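Section 6. Filling and pouring with the measuring cup

Applies to the Bendinar dry-goods set. Use it for small, round, free-flowing contents such as dried beans, seeds or craft beads. Flour, sugar and other powders are covered in Section 3.

Before you start

Wipe the cup and let it dry fully. Place the receiving jar on a level surface with its lid off.

1. Fill the cup no higher than two fingers below the rim. The cup holds up to 314 ml when full, but a full cup cannot be poured cleanly.

2. Hold the cup over the jar before tilting. Keep the rim 40 mm above the mouth of the jar.

3. Tilt slowly until the contents slide towards the lower wall and gather there in a heap.

4. Continue until the first few pieces pass over the lip, then hold that angle. The flow will settle.

5. Tilt further only when the flow thins out.

6. Return the cup upright and check the inner wall for pieces left behind.

Note: Pieces of mixed size separate during pouring — the small ones tend to arrive last. Stir the jar afterwards if an even mix is needed.

Caution: Do not shake the cup to speed up the flow. Dropped beads and seeds are a slip hazard on hard floors. Keep small pieces away from children under 3.

Purple cup tipped, with a few pieces passing over the lip (steps 3 and 4):

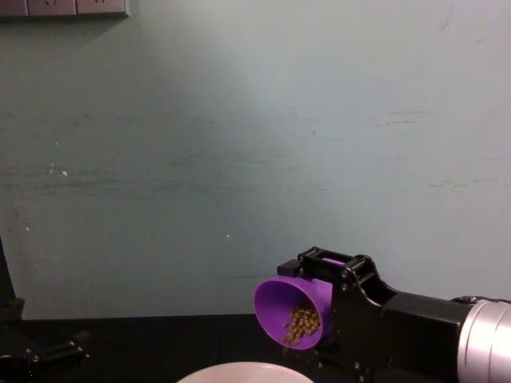 Inger Hjaltadóttir: Step 2 worked for lentils, but with dried peas I had to go lower than 40 mm or they bounced straight back out of the jar. Could the guide give a separate height for those?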